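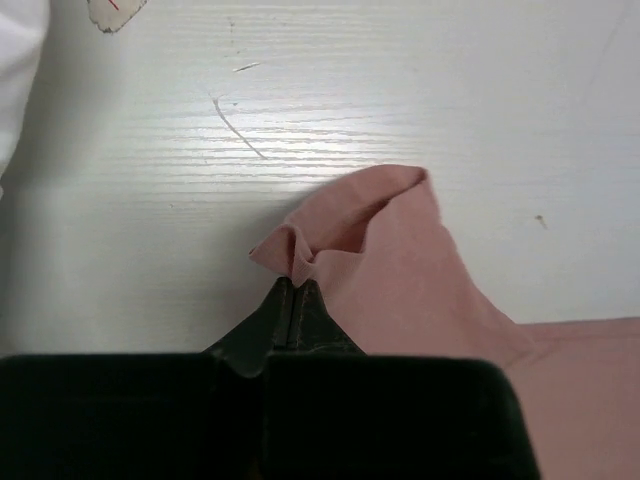
Page last changed: Thu 21 March

Carol Ashworth has been comparing grippers on clothes for most of the winter. She runs the handling bench at Skiltetix, where the job was to choose one gripper for a folding cell and stop arguing about it. We spoke to her at the bench.

The shortlist came down to two. The Clodex has wide flat pads and a narrow pointed tip. The Prerus is a softer design with rubber fingers. Both went on the same arm, with the same wrist camera and the same controller settings.

"We gave each of them 80 garments," she says. "Knitwear mostly, some shirts. The task was to take hold of an edge, lift it and keep it for 14 seconds. If it slid out, that was a fail, even if the arm got it back."

She says the ribbed parts told her the most. "A cuff or a hem bunches up when you pinch it. With a narrow tip you get a small tight gather and the rest of the cloth hangs off it. With the rubber fingers you tend to pick up a handful, and then you don't know which layer you've got."

The Prerus was better on thick cotton and much kinder to buttons. It also took less setting up. The Clodex needed its closing force turned down to 34 per cent before she was happy with it on fine knits, and the coating on the tip wears. "You have to look at it every week. I'd like the maker to sort that out."

The wrist camera caused more trouble than either gripper. Pale tables throw back a lot of light, and the software sometimes took a bright band of glare for the edge of a sleeve. Hodžić, who wrote the edge finder, wanted a dark mat. Ashworth said no.

"The customer has white tables. If we test on a black mat we learn about black mats."

They changed the exposure and retrained on 3,302 pictures from the bench. False edges still turn up – fewer than in September, she says, when the first trials were run.

She has put the Clodex forward for the cell, with the Prerus kept as a spare for heavier items. Swapping them over takes a hex key and a new calibration, and she would like a quick-change plate before anyone asks her to do it during a shift.

Towels are next on her list.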